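Category: Work, Networks | Filed under: shop floor

Search this blog... Go

What changed on the patch bench

June 10, 2025

I have worked at Gukitz long enough to have crimped more cable ends than I want to think about. We build and test small network racks for offices and clinics. A rack comes in as parts, gets assembled, gets cabled, gets tested, goes out. Last August the company started moving part of the cabling work over to robot arms, and a few people who read this blog have asked me to write down how it went for the people doing the job. I'm one of them, so I can only speak for my end of the building.

Before the arms, there were two of us on the patch bench per shift. One person plugged and labeled, the other tested. A normal order from Vurberg, our biggest customer, is 50 racks, and they are all cabled the same way. By the end of an order like that my thumbs hurt. The little clip on a network plug is nothing the first time you press it. After a few hundred it is something. I wore tape on my right thumb most of last spring.

The first thing management told us was that no jobs would go away. The second thing they told us was that the job titles would change, which made people nervous again. We had a meeting in the break room with a lot of questions and few answers. I don't think they were hiding anything. They just didn't know yet what the arms would be good at, and neither did we.

The first weeks were slow. An arm that has to put a plug in a port needs the port to be where it expects it, and our racks were never that exact. A switch mounted a hair to the left is fine for a person. You look, you move your hand. For the arms we had to tighten up how we mount everything, and that fell on the assembly side, who got extra work out of a project that was supposed to save work. They complained, and they were right to. It took until the new mounting guides came from Sitompul before that settled down.

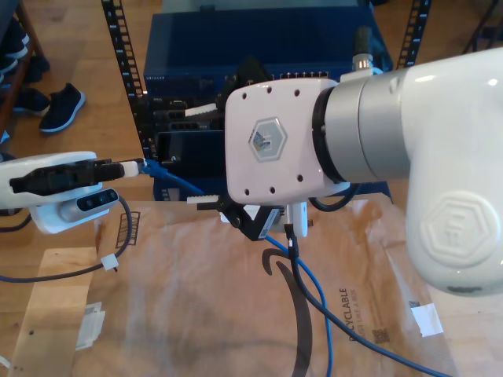 Cables are the other hard part. A plug is stiff but the cable behind it isn't, and it wants to go wherever it was coiled before. When I do it by hand I give the cable a half turn without thinking. I had to explain that half turn to the people setting up the arms, and I found I couldn't. In the end they had me do it over and over while they watched my wrist. I felt a little silly, but it was the first time anybody at work had asked me how I do that job in eleven years of doing it.

Colors matter to us, too. On our bench blue is for the user ports and anything else is for something we don't want unplugged by accident. The arms don't care about that, they go by the job list. So if somebody hangs the wrong cable in the feed, the wrong cable goes in, neatly seated. We had a whole run like that in the winter. Now a person checks the feed before each batch and signs for it.

My day looks different now. I set out the cables, check the feed, start the batch and stay close by. When an arm stops, a light comes on and I go see what it wants. Mostly it's a clip that didn't catch, or a cable lying across the port next door. I push it right, press continue and go back to testing. In between I do the odd jobs, the racks that are one of a kind, where setting up the arms would take longer than doing it myself. Those I enjoy more than I used to. There's some thinking in them.

What I like less is the waiting. When I plugged cables myself I knew when I was tired and I took a break at a good point. The arms don't stop at a good point, they stop when they stop. I have walked away from lunch for a cable that needed one push. We brought this up and they changed the schedule so batches don't run through lunch anymore – that should have been obvious from the start, but it took a few cold sandwiches.

It's also quieter in a way I notice. With two at the bench you talk. About the weather, the kids, whatever was on. Now there is one person at the bench and the other is over on final test, on the far side of the shelving. We still eat together, but it's not the same as eight hours elbow to elbow.

On the money side, I'll say what I know. Our hourly rate went up a little with the new title. Overtime went down a lot, and for some of us overtime was how the car got paid. Nobody on our shift has been let go. When one person retired, the spot was not filled, and I think that's how it will go from now on. I'd rather they said so plainly.

As for the numbers, the last full count I saw on the board was 925 ports in a shift with both benches running. I don't have a fair number from before to put next to it, because we never counted ports then, we counted racks. People keep asking me if the arms are faster than I am. On a good day, for one rack, no. Over a whole shift, yes, and their thumbs don't hurt.

Mine don't either, these days. I threw out the roll of tape I kept in my drawer. I still have the crimper that was mine at my old job at Ceriretti, and I use it when an odd length comes up.

Next thing on the list is labels. They want the arms to put the labels on as well, and I've seen the first plan for it. A label has to wrap around the cable and stick to itself without a crease, and I get that wrong often enough with two hands and good light. I told them so. They wrote it down, and the trial starts after the next Vurberg order ships. I'll post again when there's something to tell.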